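**Ticket 439: second gripper for the Nava bench, budget query**
Status: open, waiting on Clinport
Opened July 29, 2018

Hi all, me again! I know this queue is meant for broken things, but purchasing bounced my form back here, so here we go. The Nava arm runs fine. What I can't sort out is whether the Kako soft fingers we've been quoted will fit our current wrist mount, or whether I've got to budget for an adapter plate as well (Clinport's quote says "compatible", which could mean anything).

The fingers are $357 a pair and the plate is $118. Not a fortune, but I've only got the one line left before August and I'd like to get it right the first go.

Target task is the dumpling steamer, same as on the original request.
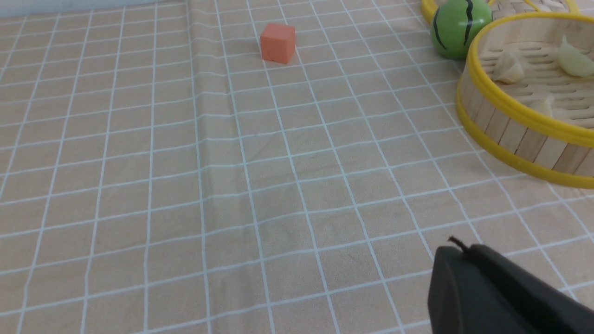
## What I've tried so far

- Rang Clinport. Got put through to sales, who put me through to support, who asked for a ticket number. Fair enough.
- Checked the Nosus parts list for the wrist. It gives a bolt pattern but no depth, grrr.
- Measured the mount myself with the good calipers. Numbers are in the shared folder, please have a squiz and tell me if I've read them wrong.
- Asked if we could take the fingers on trial. They'll do 2 weeks, but we pay the freight both ways.

I'm leaning towards the trial, to be honest, even with the freight. If the plate's needed we'll know the minute we try to bolt the things on.
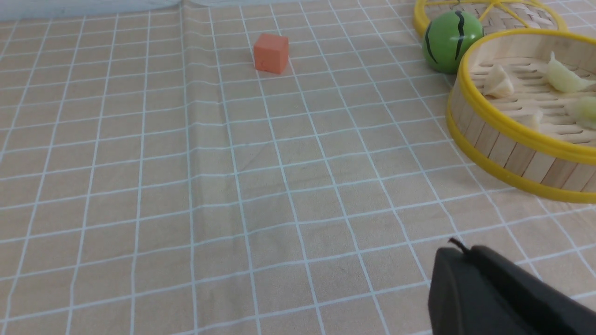

My other worry is the spares budget. Soft fingers wear, and the quote doesn't say how long a pair lasts or what a replacement skin costs on its own. We also need a mix of shapes to test against: the dumplings in the basket, the stripy watermelon ball beside it and the little orange cube off by itself would do me for a first acceptance run. I'd rather spend on a spare pair than on more toys!

**Update, same arvo:** Clinport have the bolt pattern now and are checking depth with Kako. Please leave this open and don't raise the order yet.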